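Yae Chiba
Budget thread! We've been given the go-ahead to plan next year's kit for the Vunddale kitchen bench and I have opinions (and a spreadsheet). 1/
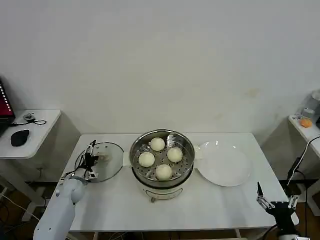 Buns in the steamer, left gripper on the glass lid, plate waiting on the right.

2/ Some background for anyone new. We're a small group working on two-armed kitchen jobs, and steamed buns are our main one for now. Lid, buns, plate. It sounds like nothing, and it's the best test of a shopping list I've ever come across, as every weak spot in your kit turns up by lunchtime.

3/ The big line first: arms. We are NOT buying new arms. I went into April quite sure we would, came out of it sure we shouldn't. The pair we've got will do everything on next year's plan, and the money goes so much further on the small stuff.

4/ Which brings me to fingers. Glorious, boring fingers. The slim metal ones are lovely for getting hold of a lid. For a soft bun I want something wider with a bit of give in it. Murakami quoted us 478 for a set of padded ones, both hands, with spare pads. That's going in.

5/ (Yes, I did look at swapping the whole gripper. The Jitis one is a beautiful thing and I spent a happy afternoon reading the manual. But you need their mounting plate, then their cable, then their power box, and suddenly your one line is four lines.)

6/ Cables! Please, please give cables their own line. I've put down 300 for it: longer leads, proper clips along the arms, covered channels for the floor. Last year we had this under "misc" and misc was gone by the second month.

7/ Props come next and this is where people get stingy. The steamer is an ordinary kitchen one and I love that, but I want a second of the same model in the cupboard. Same basket, same lid. If the only one dies and the shop has moved on to a new shape, you're redoing a lot of work for the sake of a cheap appliance.

8/ Same goes for glass lids. 70 set aside for spares and I'd fight anyone who tries to trim it. Glass is a pain to see and a pain to hold, so I don't want to practise on a steel one and then find out in the summer that we've learnt the wrong thing.

9/ Food. We went back and forth on pretend buns versus real ones. Pretend ones are tidy and last for ages. Real ones squash, stick and go a bit wrinkly, which is the whole point of the job! So it's both: foam for setting up, real for anything we mean to keep. Freezer space is on the list too, a small one, second-hand is fine.

10/ Tables. I'd like one bigger side table for the laptop end, so the mouse and all the little boxes have somewhere to live. Kelia do a plain white one with a shelf underneath. No photo of it yet, I'm waiting for them to tell me how deep the shelf is.

11/ Things I've cut: a fancy overhead light, a third camera, a trolley. The trolley hurt.

12/ One tip that's saved me loads of grief. Ask every supplier how long a spare part takes to arrive, and write that number next to the price. Our cheapest quote had a wait of 10 weeks for a replacement finger. Ten! It dropped straight down the list.

13/ Does anyone here run padded fingers near steam day in, day out? I'd love to know how often you change the pads, as my guess for that line is very much a guess. Pictures of worn ones welcome, the grimmer the better.

14/ Will post the full sheet once the Murakami quote is signed off. Column for the wait times included, colours and all.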